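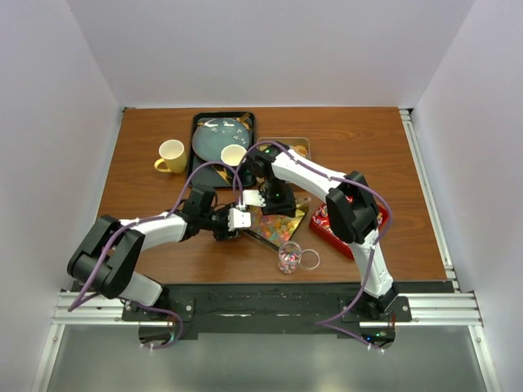
4. Configurar os alertas de vagas e a carta de apresentação

Se você chegou até aqui, já tem a conta no Zerness criada e o perfil preenchido (capítulos 2 e 3). Agora vem a parte de que eu mais gosto, que é deixar o programa procurar vagas enquanto a gente faz outra coisa! Eu uso desse jeito desde a versão anterior e fui ajustando aos poucos, então o que vai abaixo é a minha configuração, com os tropeços incluídos. Quem quiser só o básico pode fazer os passos 1 a 5 e voltar outro dia para o resto.

Última revisão desta seção: 14 de agosto de 2019.

4.1 Criar o primeiro alerta

1. Abra o menu Buscas e clique em Novo alerta. O botão fica escondido se a janela estiver muito estreita – alargue um pouco e ele aparece.

2. Dê um nome ao alerta. Eu ponho o cargo e a cidade, tipo "assistente financeiro Curitiba", e depois encontro tudo sem sofrimento. O nome aceita até 31 caracteres, contando os espaços.

3. No campo Cargo, escreva o título como ele aparece nos anúncios. Parece óbvio, mas eu passei semanas procurando por "redatora técnica" quando as empresas da minha área escreviam "analista de documentação". Dá para colocar até cinco variações, separadas por ponto e vírgula.

4. Em Fontes, marque os sites que você quer acompanhar. O Disitico já vem marcado. O Pearce precisa de login próprio, e o Zerness abre uma janelinha para você entrar com a sua senha de lá.

5. Escolha a frequência e clique em Salvar. Eu deixo em Diária, às sete da manhã, e leio com o café.

Nota: o primeiro resumo costuma vir enorme, com vagas antigas misturadas. O meu trouxe 813 anúncios e eu quase desinstalei tudo. Use o filtro Publicadas nos últimos dias e a lista encolhe bastante.

Atenção: se você ainda está empregado, não cadastre o e-mail do trabalho para receber os alertas. Use um endereço pessoal e confira também qual conta está aberta no navegador na hora de clicar no link de confirmação.

4.2 Excluir empresas da busca

6. Dentro do alerta, abra a aba Exclusões e digite o nome da empresa. Serve para o seu empregador atual, para aquela firma onde você já fez entrevista e não quer voltar, enfim, fica a seu critério.

7. Marque também Ocultar meu perfil para estas empresas. São duas coisas separadas! A exclusão tira os anúncios deles da sua lista, e a segunda opção impede que eles vejam o seu perfil. Eu achava que uma fazia o serviço da outra até o Ludger Reuter, que revisou este guia comigo, me mostrar a caixinha.

8. Se a empresa faz parte de um grupo, repita para cada nome do grupo.

4.3 Montar o modelo de carta

A carta de apresentação do Zerness funciona com campos: você escreve o texto uma vez e o programa troca o nome da empresa, o cargo e o nome do contato. Dá um pouco de trabalho no começo, mas depois rende muito.

9. Vá em Documentos, depois Cartas, e clique em Modelo em branco. Existem modelos prontos também. Eu acho todos meio duros, com aquele "venho por meio desta" que ninguém fala desde o tempo do fax, mas servem para ver onde ficam os campos.

10. Escreva o primeiro parágrafo e insira os campos com a tecla de arroba. Os que eu uso são @empresa, @cargo e @contato.
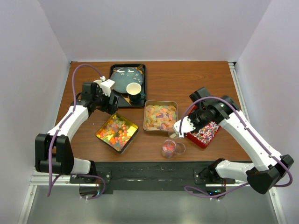

Prefira deixar o @contato só na saudação, porque quando o anúncio não traz nome o programa escreve "Prezados", e no meio de uma frase isso fica esquisitíssimo.

11. No segundo parágrafo, conte uma coisa concreta que você fez e que tem a ver com a vaga. Essa parte eu reescrevo a cada candidatura, sempre. Para não esquecer, deixo ali o campo @revisar, que bloqueia o envio enquanto não for apagado (recurso ótimo, pena que esteja tão mal sinalizado no menu).

12. Clique em Pré-visualizar e teste com três vagas diferentes. Olhe os gêneros e os artigos: "na Clollon" funciona, "na Grupo Clollon" não. O jeito que encontrei foi escrever "na empresa @empresa" e viver em paz.

13. Salve e marque a carta como padrão, se for o caso.

Atenção: o envio automático vem desligado e eu recomendo deixar assim. Em novembro liguei para experimentar e mandei a mesma carta duas vezes para a mesma recrutadora. Ela foi gentilíssima na resposta, mas a vaga não veio.

4.4 Se algo não funcionar

O alerta não chega: veja a pasta de spam e depois o menu Conta, Notificações. Quando a senha do Pearce muda, o alerta para sem avisar, e é preciso refazer o passo 4.

Os campos aparecem como texto na carta: você provavelmente colou o parágrafo de outro editor. Apague o campo e insira de novo com a arroba.

Acentos trocados no PDF: mude a fonte do modelo para uma das que aparecem no topo da lista e exporte outra vez.

No capítulo 5 a gente passa para o calendário de entrevistas e os lembretes de retorno.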